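Questions I get about switching your checking account

I moved my own checking account from Sowerby to Plasell last winter and wrote about it on here, and my inbox hasn't been the same! These are the questions that keep coming up. I'm a customer with a spreadsheet, so please check your own bank's terms before you do anything.

Do I have to close the old account first?
No, please don't. Open the new one, move your paycheck over, move your bills, and then let the old one sit for a full statement cycle. I left $169 in mine and was very glad of it when my yearly car club fee showed up (I had completely forgotten it existed).

How long did the whole thing take?
33 days from the application to the closing letter. Opening the account was the quick part. Payroll was slow — my change went in right after the cutoff, so one more check landed in the old place.

What about automatic payments?
Go through twelve months of statements, not just the last one. Zainab Olaniyan wrote in to say she found 2 subscriptions she thought she'd canceled, so it can even save you a little money.

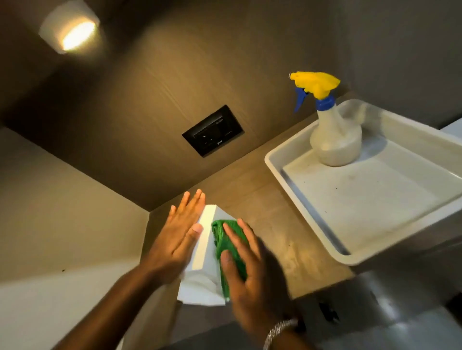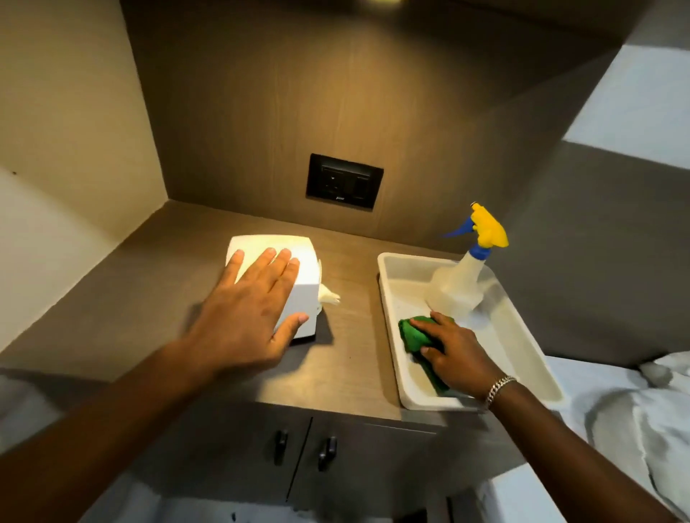 A wall light over wood grain, and a tissue box and white tray on the counter.

Will it hurt my credit score?
Mine didn't move. Some banks do run a hard credit check if you ask for an overdraft line, so ask which kind of check they use before you sign.

Can I move a joint account the same way?
Mostly, yes, but both of you may have to sign to close the old one. Gøran Torvik and his wife had to go into the branch together, and finding a free lunch hour was apparently the hardest bit.

What happens to a check I already wrote?
It will bounce if the account is closed before it clears. I had one out to my roofer for $1,454 and I called him to make sure he'd deposited it — awkward, but he was nice about it.

Did you get a sign-up bonus?
I did, in January, after two paychecks had come in. It was reported as interest, so keep the tax form when it comes in the mail.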